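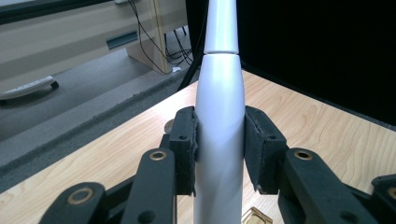

Stelleteck to open refill shop in Ernania

Tuesday, June 4, 2024

Household goods firm Stelleteck will open a refill shop at 16 Stornier Street, Ernania, in October. The shop will sell washing-up liquid, laundry liquid, shampoo and hand soap by weight, and customers can bring their own clean containers or buy one at the till.

It will be the company's second shop. The first, in Liepiņa, opened with 11 products and now stocks 56. All of them will be sold in Ernania from the first day, along with dry goods such as rice, oats and lentils, which the Liepiņa shop has no room for.

"We have had people driving over from Ernania on Saturdays with a boot full of empties," said Dzintra Vaher, managing director of Stelleteck. "The rent on Stornier Street is fair and there is a bus stop outside. We looked at two other places and neither had a loading door."

Containers are weighed before filling and again afterwards, and the customer pays for the difference. The smallest amount sold will be 100 grams. Prices will be the same in both shops.

The Ernania shop will employ five people, three of them part-time. Aigars Lill, at present deputy manager in Liepiņa, will run it.

"Most of the questions we get are about lids," said Mr Lill. "Any container is fine if it closes properly and has been rinsed out. We do ask people to peel off the old label, as we put our own on with the contents and the date."

Building work starts next month and includes a new floor, a ramp at the front entrance and a sink for rinsing. Opening hours will be 9am to 6pm, Monday to Saturday. Applications for the part-time posts are open now and should be sent to the Liepiņa shop by post or handed in at the counter.

Contact: Stelleteck press office | © 2024 Stelleteck. All rights reserved. | Back to top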